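Tidying up with lids: the great block sort, and what we learned from it

If you have been in to the Selanness toy library since the new shelves went up, you will know that I have been going on about boxes. I am going to go on about them a bit more, because the block corner is finally sorted and I am so pleased with it that I could happily write the whole newsletter about it. (Roxana has given me one item. It is a long item.)

For those who are newer to us, the building blocks are by far the most borrowed thing we have. They go out in mixed bags, they come back in mixed bags, and in between they pick up all sorts. We had 1317 pieces on the old inventory card, written in Abilio Cordero's beautiful handwriting and last checked long before I joined. When Kulap Boonyarit and I sat down in March and counted the lot, we got to 2859. People have been giving us their outgrown blocks for years, quietly tipping them in with whatever they were bringing back, and it has more than doubled the collection. Thank you, all of you, whoever you are!

The trouble with 2859 blocks is that the old drawstring bags couldn't cope. The fabric ones went saggy, you couldn't see what was inside, and the only way to find a particular piece was to empty the whole thing on the floor. Children love that part, of course. Grown-ups at ten to six, with the bus due, love it a good deal less.

So we have moved to see-through tubs with proper lids that clip down. I wasn't sure about clips at first. My memory of clip lids is of snapped corners and sore thumbs, and I had argued for the sort that just press on. Kulap won that one, and I am glad she did. A pressed-on lid comes off in the boot of a car. A clipped one stays put, and you can pick the tub up by its ends without that horrible moment where the bottom goes and the top stays in your hands.

We bought two tubs to try first, one from Ornwood and one from Vallejo, and gave each to a family for a fortnight. Casimiro Arroyo's two boys had the Ornwood one and reported that it made "an excellent boat". The Vallejo one came back with a lovely note from Araceli Carretero, who said that her daughter had started putting the blocks away without being asked, purely for the pleasure of shutting the lid. I have read that note out to nearly everyone I know. We chose on size in the end (the Vallejo was a touch too deep for our shelves) and now have 24 tubs, numbered, in a row, and I go and look at them when I arrive.

Now for what we learned, which I hope is useful at home as well, even if you only have one box of blocks and one small person to go with it.

Start with an empty table. We tried sorting on the rug and it was hopeless – pieces vanish into the pile, someone kneels on one, someone swears. A plain tabletop at a height you can sit at made all the difference, and with nothing else on it you can see straight away what you have missed.

Find a place for the lid before you do anything else. It sounds fussy. But a lid laid flat to one side of the tub keeps out of the way, and if you leave it leaning on something it will slide down at the worst moment and take half your sorting with it. Flat, to the left if you are right-handed, and leave it there until the last block is in.

Work with small heaps. Our first go was a whole tub emptied out at once and it spread so far that we lost heart. A handful or so in a loose group beside the tub is much friendlier. You can check each piece for cracks, wipe it if it needs wiping, and pop it back in. Children can manage a small heap by themselves too, and they do like to get to the end of something.

Don't sort by colour unless you enjoy it. I know! I do enjoy it, and I spent a whole evening making a tub of nothing but blues, and it was gorgeous, and nobody wanted to borrow it. Families want a mixture. What works is a good spread of colours in every tub, with a few of the bigger studded pieces to build on, and the odd plain cube for the littler ones to bang together.

Look in the corners last. Every tub we did had one or two bits left in it when we thought we had finished. They tuck themselves up against the sides, and a pale block in particular is very good at going unnoticed. Tip the tub gently and they show themselves. 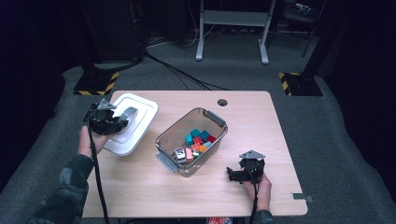
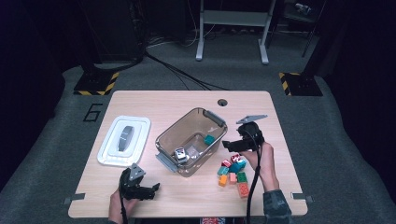

Block sorting, with the lid off the tub.

The other thing we have changed is how tubs are checked when they come home. Under the old system somebody at the desk was meant to count every piece while you waited, which was miserable for everyone and was quietly abandoned whenever there was a queue. We have given that up completely. Each tub now has a fill line, drawn on a strip of tape on the side, and if the blocks come up to the line, that will do. If you are a few short, don't worry and please don't go out and buy replacements. They nearly always turn up in a coat pocket, and you can drop strays into the basket by the door at any time.

We do still ask that the blocks come back clean and dry. Warm water with a drop of washing-up liquid is plenty, then leave them spread out on a towel overnight. Please don't put them through the dishwasher. We lost a fair few to that last year, and they don't go back to their proper shape, however long you leave them under a dictionary. If a block has a label on it, or anything else stuck to it, just bring it as it is and we'll see to it here.

A word about what belongs in the tubs, too. We are trying to keep them to building blocks that fit together or stack, so that whoever opens one knows what they are getting. In the course of the big sort we also found dominoes, a fridge magnet, most of a train, half a set of farm animals and a really handsome brass button. The train has gone back to the train shelf and will be whole again as soon as somebody finds the buffers. The farm animals need a pig. The button is in the dish on the desk and I would love it to get home, so do have a look next time you are passing.

We have kept back one tub of very large blocks for the under-twos, which will live on the bottom shelf with a green sticker. Nothing in it is small enough to swallow, and we have checked every piece against the little choke tester that hangs on a string by the desk. The numbered tubs are for threes and up. If you have a baby as well as an older child, ask for one of the smaller-sized loans and keep it up on a table, and we will happily swap it as often as you like.

Several of you have asked where you can get the same tubs for home. Ours came from Forkel, the hardware shop, where they keep them upstairs next to the paint. Take a tape measure with you. I didn't, and I had to carry the first lot all the way back when they were two fingers too tall for the shelf. It is also worth trying the lid in the shop a few times, both ends, with whoever is going to be using it most. Some clips are much stiffer than others, and a box that a four-year-old can open and shut alone will get used far more than one that needs you.

Next on the list is the jigsaw cupboard, and I will admit that I am looking forward to it enormously. We have 19 puzzles marked "one missing?" with the question mark, and I want to know. The only way to find out is to make them all up, so if you fancy an evening of tea and jigsaws, please leave your name with Roxana Carhuamaca at the desk. You don't need to be quick. You do need to be the sort of person who can walk away from a nearly finished sky when it is time to lock up.

The tubs can be borrowed now, one per family for three weeks, and renewed unless another family is waiting. Tub eleven has the arches in it. It has already been asked for twice, so put your name down early if you are after a castle.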